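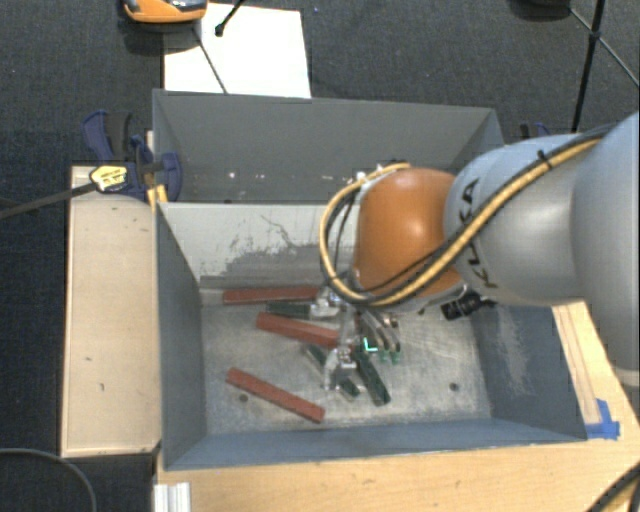
Red and green bars in the front bin, Flemton workshop. The second bin stands directly behind.

Bar Stock and Bin Storage, Flemton
Progress report no. 2 to the Vamevlow Fund
Prepared by Catarina Torres, 22 Jul 2022

Stock

The grant covers the sorting, marking and storage of the bar stock at Flemton, which came to us mixed from the old Plukham store in January. At the time of the first report most of it was still in the delivery crates. It has now all been unpacked and gone through once.

We have 132 bars fit for use. Bars with damaged ends were set aside and will be cut down for the short-length rack. A few had no color left that we could match to the Plukham list, and these are being held on a separate shelf until the list has been checked against the older paper copy.

Color is still the main way we tell the lengths apart. Red is the standard length and green is the one below it. We had proposed changing to stamped numbers, but the stamping tool we borrowed left marks too shallow to read under the workshop lights. We have gone back to paint and bought enough of both colors for a second coat where it is needed.

Bins

The deep metal bins were kept from the old store and are in daily use. They are sound but show their age. In the front bin the floor is scratched down to bare metal, and the far wall has a dark scraped patch low down with scratches spreading across it. The right wall is scuffed too. The blue-gray paint on the walls is otherwise doing its job.

We asked Âu, the paint supplier, about recoating the bins inside and out. Their advice was to leave the floors bare, as any paint there would be gone within months, and to touch up the walls only. We have accepted this. It takes the recoating cost well below the figure in the original budget.

Small holes in the bin floors will be left open. Grit and paint flakes can be swept toward them, and plugging them would give us one more thing to maintain.

Liners were tried for two weeks and dropped. The rubber sheet curled at the corners and the bars caught on it when they were lifted out. The sheet has been cut up for shelf matting.

Labels and records

A batch of 200 labels was printed for the shelves and bins. The first adhesive did not hold on painted metal, so the bin labels are being reprinted as hanging tags. Shelf labels are finished. The stock book is up to date to the end of last week, and a copy is kept in the workshop office.

Spending

Spending on paint, labels and shelf brackets is within budget. We expect to have up to $1,000 left from the bin recoating line and would like to move it to a second rack for the short lengths. The rack was in our first application but was taken out to keep the total down. A written quote is attached. Please let us know whether the change needs a formal request or can be agreed by email.

Delays

The second coat on the green bars is behind. The drying shelf holds fewer bars than we planned for, and the workshop was closed for part of the period for electrical work. The red bars were done first and are complete.

Next period

Finish the green bars and return them to stock
Touch up the bin walls, one bin at a time so the other stays in use
Fit the hanging tags
Settle the unmatched bars against the Plukham paper list
Cut down the damaged bars and rack them by length

The final report will include the full stock list and copies of all invoices.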